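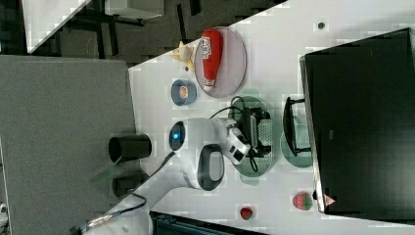
Kitchen table setup, gripper over the green plate, cable looping up off the back of it.

Gripper drops out mid-run: how to find the bad cable

Quick write-up before I forget the order I did things in. Applies to the Turnach arm with the Astex gripper on the toy kitchen table. Probably works for the other cell too, haven't tried.

What it looks like when it goes wrong

Arm moves fine. Gripper stops answering. Sometimes it freezes half closed, sometimes it lets go of whatever it had. The arm doesn't care and carries on with the rest of the path, so you get a closed set of fingers pushed down into a plate, or the strawberry dropped from a height and rolling off somewhere. Log says "tool timeout" and then nothing useful after it.

It came up on run 17 in April and we blamed the software for far too long. Najwa rolled the driver back, same fault. Rolled it forward again, same fault. It was the cable.

Before you touch anything

Hit the stop button. The real one, on the post, not the pause on the tablet. Pause leaves the joints live and the arm will start up again if someone else presses resume from the desk. That happened to Ardalan with his hand by the wrist. No injury, big fright, and it's the reason this page has a safety bit at all.

Wait for the brakes to click. Lit ring on a joint doesn't tell you it's safe, by the way — it stays on as long as the base has power. Go by the tablet, which should say STOPPED in red.

If the gripper is holding something, put a folded cloth under it first. It can let go when you cut the tool power.

Things you need

Small hex key, the one in the Gaete box
Spare tool cable
Hook and loop straps, the soft ones. No zip ties please
Multimeter
Someone to hold the stop button while you test

Step 1. Save the log

Do this before power cycling. Power cycling wipes the tool log, I've lost two good ones that way. On the tablet: Service, Tool, Export. Stick your initials in the file name.

Look for the joint angles at the time of the timeout. If it always drops out at the same wrist angle, you've nearly got your answer already. If it's all over the place, still do the rest but start at Step 4.

Step 2. Cut tool power and look at the cable

Service, Tool, Power off. Then actualy look, from the side and from above. Get up on the step if you need to. Questions to ask: where does the loop go when the wrist turns, and what can it catch on?

From the side the loop looks harmless, it just goes up and back to the arm. From above there's a loop poking out past the gripper on the table side as well, plus a fatter one hanging down near the bottom of the arm. Either one could hook something tall if you brought the wrist down next to it. Worth checking both before you decide which is the culprit.
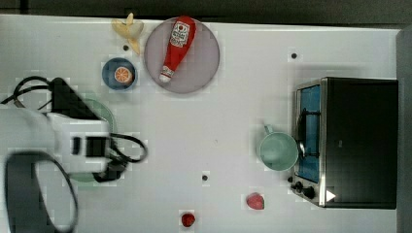 Step 3. Wiggle test

Tool power back on, arm still stopped. Second person on the button. Open the live view on the tablet so you can see the gripper position number.

Bend the cable gently a bit at a time, starting at the gripper plug and working back towards the base. Watch the number. If it blinks out or goes to dashes, stop there and mark the spot with tape. Ours went right behind the plug, where the cable does its tightest bend. Looked perfect from the outside.

Keep fingers out of the gripper while you do this. It can snap shut when the connection comes back. Mean little thing.

Step 4. Check the plugs

Power off again, everything this time, including the wall switch. Unscrew the plug at the tool end and look for a bent pin. Then the base end. Screw collar should be finger tight and then a touch more. Brunello found ours loose at the base too, so we had two seperate faults, which explains why it seemed to get better every time somebody moved the arm.

Meter across each core, end to end. Bend the cable while you do it. A core that only beeps when straight is a dead core, bin it.

Step 5. Fit the new one

Plug in at the gripper, leave a loop, strap it at the wrist, strap it again at the next link. The loop wants 400 mm of cable in it. Less and it pulls tight at full wrist turn, more and it flops onto the table and drags the dishes about.

Then turn the wrist slowly to both ends of its travel in jog mode. Hand on the stop. Watch the loop, not the fingers. If it goes tight anywhere, undo the strap and give it more.

Step 6. Test runs

Clear the breakables first. Ten open and close cycles with the arm still. Then the normal pick routine at low speed, then medium. Only go to 100 per cent after a clean set at medium, and stay in the room for it.

Put the objects back afterwards the way the layout sheet has them. Bottle on its side on the round plate, orange in the blue bowl, and so on. Albertina has the sheet.

Step 7. Stop the arm when the tool drops

Should have been on from day one. Safety, Tool lost, set to STOP. Ours was on IGNORE. Delay goes to 2 seconds, lower than that and it trips on every little hiccup.

Test it by pulling the tool plug in jog mode with nothing in the gripper. Arm should halt by itself. If it doesn't, lock it off and ring Raghda Azar at Mustberg, don't run it.

Still dropping out?

Try the spare gripper before you start on the base board. If the spare does it too then it's inside the arm and not ours to open. Tag it, write it in the book, leave the log export on the shared drive.

Will add the part number for the cable when I find the invoice.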